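Demonstration gathering (kitchen tasks)

Demonstration gathering is the patient part of teaching a robot arm. A person guides the arm through a small job, everything gets recorded, and a learning system later studies the recordings. I did a season of it at Skelico, mostly on kitchen counters.
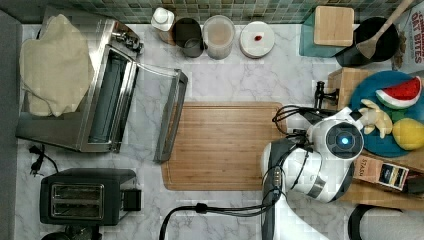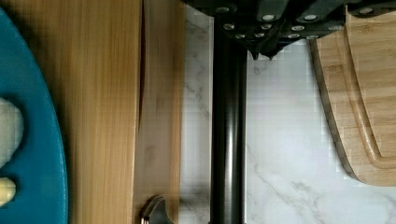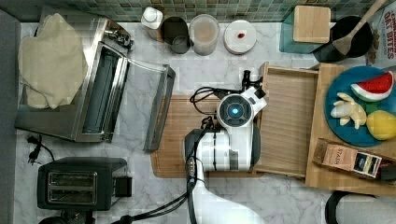
Kitchen counter setup with toy food, two views of the arm and one (the middle) from its wrist camera.

One run through a job is called an episode. Our first set had 231 of them, and we kept some 70 after throwing out the clumsy ones — mine, mainly! Toy food is popular because it keeps its shape and never goes bad. Wrist views help a lot with the last bit of a reach, while the overhead view tells you where everything else is.

See also: Nygård method; Stuten grasp set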